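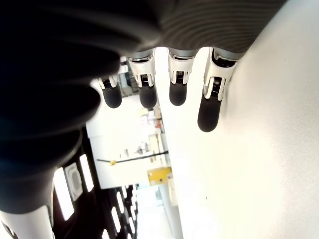

Rounded black fingertips on white and silver joints, seen from underneath.

Undari: progress report to the Olteanu Fund
May 21, 2026

Dear Marijke,

You asked for something shorter than last time and I've tried, though you know what I'm like once I get going on the ferry. The main news is that the recording is ahead of where I thought it would be and the typing-up is behind. The money is fine. Details below, with a moan about damp near the end.

Recordings

We now have 78 finished interviews with people who worked on the Tallow ferry, rode it to school, sold things to the queue or (in one glorious case) were married on it in a gale. When I wrote the application I'd pictured mostly crew. What we've got is far more passengers, and I'm so glad! The crew tell you about engines and tides and who was skipper when, and then a woman who crossed every morning to clean offices tells you where everyone sat, what they ate, and which bench you never took unless you wanted to be talked at until the far bank.

Karlijn Vandenberghe is still doing most of the interviewing on the north side. She has a knack for leaving a silence alone, and I'm trying to learn it. If you listen to my early tapes you can hear me jump in just as somebody is about to say the interesting bit. I've asked her to go back to two of mine, and both people have said yes.

Willy Michiels, who was a deckhand right up to the last crossing, has lent us his tide books. They're a marvel – tide times on the left, and on the right whatever else was on his mind, so fog and football and the price of diesel, plus a long-running quarrel over a kettle. I've asked if we may copy the lot and he's thinking about it.

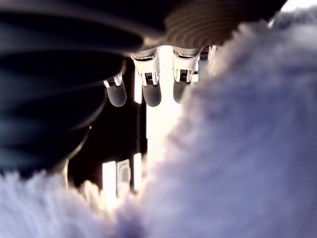
Typing-up is where we've slipped. I'd allowed for an hour of tape taking a day to type, and that's about right for one clear voice in a quiet kitchen. It's no good at all for two brothers talking over each other with the radio on. Rizwan Amarasinghe has put together a word list for the river terms, which helps a lot, as half of them aren't in any dictionary and the rest mean something else on the opposite bank. (A "slack" is a quiet tide on the north side and a lazy nephew on the south. We've kept both.) We still have 14 interviews with nothing typed. I'd like to have them done by the end of August, and I think that's fair if I stop taking on new people, which I've promised Karlijn I will.

The photographs and papers

This part has grown. The catalogue stands at 2,261 items, mostly snapshots, tickets and timetables, with a good run of the yellow notices that went up when the boat was off. Jolien Cuypers has been through every one of them for duplicates. She's also changed how we record places, so that you can look up a landing stage by its old name, its new name or the name people really used, and get to the same spot. It meant redoing a chunk of early entries, and I grumbled, and she was right.

Permissions are slower than I'd like. Most families sign straight away, but a few want to see how things will look first and we haven't got anything to show them yet. I'd rather wait than push.

Storage and the damp

I said I'd be open about this. The back wall of our store sweats in wet weather, and in the spring we found spotting on the lids of the lowest boxes. Nothing inside was marked. We've moved everything up a shelf and put in a dehumidifier, which I empty far more often than I expected to. Vindska, the shelving people, have quoted for closed units and I've sent you their letter separately.
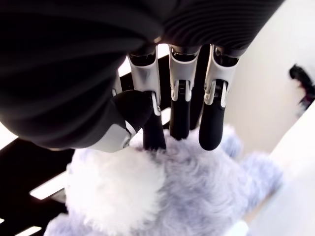
I'm not asking for extra money for the shelving. There's enough left in the travel line to cover it, as so many people have been happy to come to us, but it does mean shifting funds from one heading to another and I'd need your say-so in writing. If you could let me know before the school holidays, Vindska will hold the price.

What's next

The listening evening in the old ticket hall is going ahead. The plan is short clips, tea, and plenty of time for people to argue. We tried a small version with the crew families and it ran well over, mainly on the subject of whether the boat was green or blue before it was repainted. There's now a folder for that.

After that I'll start on the booklet. I have a rough order for the chapters and no title. Karlijn wants to name it after Willy's kettle, so please do send other ideas.

The spending sheet is attached, and receipts are in the usual place. Ring me if anything looks odd, mornings are best.

All good wishes, and thank you again for the extra time on the first stage.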